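Search this site Go

Skeltulow Netball Club

Skeltulow Netball Club is an amateur netball club based in the town of Skeltulow. It fields teams in the Ostby District League and enters the regional winter cup. The club trains and plays its home matches at the Kikport Road sports hall, which it shares with badminton and indoor hockey clubs. Its first team is usually known as Skeltulow A and its second team as Skeltulow B. The club also runs a junior section for players under 16 and a walking netball group.

Origins

The club grew out of a works team at the Ozoliņš cannery, which entered a summer league as Cannery Ladies. The works team had no fixed court and played on the loading yard, where the goal posts were set in buckets of concrete. When the cannery closed its social club, the players re-formed under the name of the town and took over the remaining fixtures. The cannery's green and white colors were kept. The founding captain, Austra Bite, had played goal defense for the works team and later coached the first team for six seasons.

Early records are incomplete. The minute book for the first two seasons was lost in a move between halls, and the results for that period are known only from league tables and from score sheets held by opposing clubs. The league tables show Skeltulow finishing fifth and then third in a division of eight.

Home venue

The first regular home court was an outdoor asphalt court behind the secondary school. The court had a slight fall toward the north end, and visiting teams had the right to choose ends at the start of each match under a local rule. Outdoor play ended when the Kikport Road hall opened. The hall has one full-size court with a sprung floor and seating for 200 on retractable benches along one side. The run-off behind the east goal line is narrower than the league now asks for, and the club plays under a standing exemption that is renewed each April.

Court markings for netball are in red. Badminton lines are in white and hockey lines in yellow. Umpires who are new to the hall are shown the transverse lines before the warm-up, as the hockey halfway line lies close to the edge of the center third.
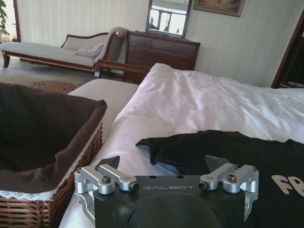

League structure

The Ostby District League is played in three divisions. Each division holds eight clubs, which meet twice in a season, once at each venue. Matches consist of four quarters of 15 minutes in the first division and four quarters of 12 minutes in the others. Promotion and relegation are two up and two down. A club may have two teams in the league but not in the same division, so Skeltulow B cannot be promoted to a division in which Skeltulow A is playing. The rule has been applied to the club once, when Skeltulow B finished second in the second division and the third-placed team went up in its place.

Points are awarded as follows:

Win: 5 points
Draw: 3 points
Loss by five goals or fewer: 2 points
Loss with half or more of the winner's goals: 1 point
Other loss: 0 points

Where one defeat meets both of the losing conditions, only the higher award is given. Teams level on points are separated by goal average, which is goals scored divided by goals conceded, and then by the results between them. Goal average was retained when several neighboring leagues moved to goal difference. A proposal to change it has been put forward more than once and has not reached the majority needed.

Squads and registration

A match squad has up to 12 players, of whom seven are on court. Players must be registered with the league secretary by noon on the Thursday before a match. A player who appears for the A team in more than four matches is treated as an A team player for the rest of the season and may not return to the B team. Quarters are not counted separately for this purpose, and a player who takes the court for any part of a match is recorded as having appeared. 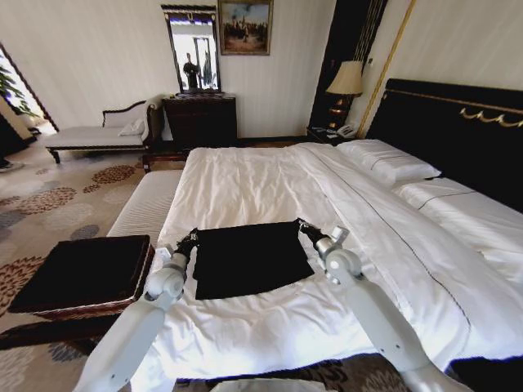 The four-match limit replaced an older rule under which the two squads were named in full before the first fixture. The older rule caused difficulties in seasons with many injuries – in one of them the B team withdrew from three matches while the A team had players to spare. Junior players may be used in either senior team from the age of 14, with written consent, and their appearances do not count toward the limit.

Transfers within the league are allowed until the midpoint of the season. After that date a player may move only from a club that has withdrawn from the league.

Playing style

For much of its history the first team played a settled zone defense in which the goal keeper and goal defense held the circle edge and the wing defense dropped to cover the pocket. The system depended on tall circle defenders and conceded a high number of uncontested passes through the center third. Under Abimbola Jibrin, who took over as head coach after Bite, the club moved to one-on-one marking over the full court. The change raised the number of intercepts but also the number of contact and obstruction calls, and in Jibrin's first season the team gave away more penalties than any other in the division.

In attack, the club has generally used a holding goal shooter fed from the circle edge. The moving-circle pattern, in which both shooters rotate through the post position, was tried for part of one season and kept only for use against zone defenses. Center passes are worked mainly through the goal attack on the first phase, with the wing attack cutting behind to take the second ball at the top of the circle.

The B team is not required to play the same system. In practice most of its patterns are the same, which makes it easier for players to step up at short notice.

Kit

The club plays in a green dress with a white side panel. The change kit is white with green bibs. Position bibs are attached front and back with hook-and-loop patches, and the letters must be at least 15 centimeters high under league rules. The club used tie-on bibs until the league banned them on the grounds that the cords could catch fingers.

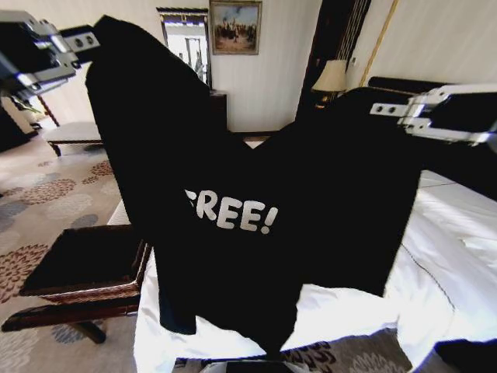
Training wear is not regulated. Footwear at Kikport Road must have non-marking soles, and the hall duty manager may refuse entry to the court to any player whose shoes leave marks. Jewelry is not worn in matches, and fingernails are checked by the umpires before the start. A short nail is one that cannot be seen above the fingertip when the hand is viewed from the palm side.

Match balls are size 5. The home club supplies two, and the visiting captain chooses between them. Juniors in the under-11 group use size 4.

Records

The following records are for league matches only. Cup and friendly matches are listed separately in the club handbook.

Most goals in a match (team): 90, against Ostby Harriers B
Fewest goals conceded in a match: 6, against the same opponents in the return fixture
Longest unbeaten run: 24 matches, across two seasons
Best finish, A team: second, first division
Best finish, B team: second, second division

The match in which the club scored its highest total was played with the visitors one player short from the second quarter. The score stands in the league's records without a note. The low figure in the return fixture came from a match stopped at half-time by a failure of the lighting. Under the rules then in force, a match stopped after half-time had been reached counted as complete. The present rule requires three quarters to have been played.

Individual scoring records were not kept before the move to Kikport Road. Shooting percentages have been taken from the second season there onward and are worked out from attempts recorded by the home scorer. Away attempts are included only when the host club returned a full shooting sheet.

Winter cup

The winter cup is a knockout competition open to clubs from four district leagues. Ties are played over one match, and a draw at full time is followed by two periods of seven minutes. If scores are still level, play goes on until one team leads by two goals. Skeltulow has reached the semifinal three times and lost each time, twice in extra time. Second teams may enter but are not seeded.

The draw is made in one part for the first two rounds and again before the quarterfinals. Clubs drawn at home must offer a start between 10 a.m. and 4 p.m. on the Saturday of the round. A club that cannot obtain its hall in those hours loses home advantage, and this has affected Skeltulow in two ties that fell on the same day as badminton tournaments.

Junior section and walking netball

The junior section trains in three age groups: under 11, under 13 and under 16. The under-11 group plays the five-a-side form of the game, with players changing position each quarter. The two older groups play seven-a-side in a festival format in which each team plays four short matches in one day.

The walking netball group meets in the morning and does not play in a league. Its sessions use an adapted form of the rules in which one step may be added on receiving the ball and it may be held for four seconds. Running and jumping are penalized with a free pass to the other side.

Report of the opening fixture

The club's handbook reprints one newspaper report in full, from the first league match at the Kikport Road hall. The text is given as printed.
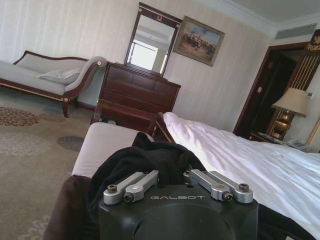

SKELTULOW, April – Skeltulow A opened their new hall with a 41–38 win over Ostby Town in a match that was level at the end of each of the first three quarters. Ostby had the better of the early play and led by four midway through the first period, but lost their goal keeper to an ankle injury and had to move their wing defense back. The home side drew level from the next two center passes.

Neither team led by more than two goals in the second and third quarters. Austra Bite took three intercepts in the last five minutes, and two of them led to goals. Ostby missed a penalty shot with the score at 39–38. Skeltulow scored twice more before the whistle.

The reserve match that followed was won by Ostby, 30–22.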